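Progress report to the Guterico small grants programme
Project: Winter accessories corner, Sivport shop
Prepared by: Eino Harju
Nov 30, 2022

Dear Mirko Russo,

I send you the second report on our project. In this period we have worked mostly on the display of the knitted goods and on the order of the work table. The shop corner itself is painted and the lights are in place. The delivery of the shelves from Parisi is late, and we now expect them in January. 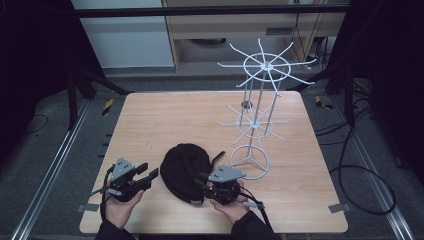

The display of hats was the main question of this period. Before, we kept them in a deep box, and customers had to dig to find their size. We have now chosen to hang them on small stands which can be put on any table. The white wire stand has two tiers of hooks, so the same model can be shown high and low, and a black beanie like the one lying beside it is easy to notice against the white. We plan to have 15 hats on display when the corner opens. The tags will be turned to the front, and the colours will be mixed on both levels.

We have also agreed on a simple rule for the table. Goods are brought to it in small groups, and the middle is kept free for folding and checking. The staff say that preparing one group takes about 5 minutes.
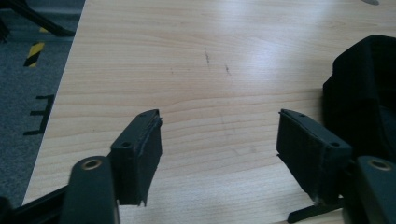 Work table with light wood-grain top, black fabric item at the right.

From the budget we have used 60 per cent. The rest is kept for the shelves and for the price labels, which we will order from Gremix. I ask kindly for your approval to move the opening of the corner to the end of January.

With best regards,
Eino Harju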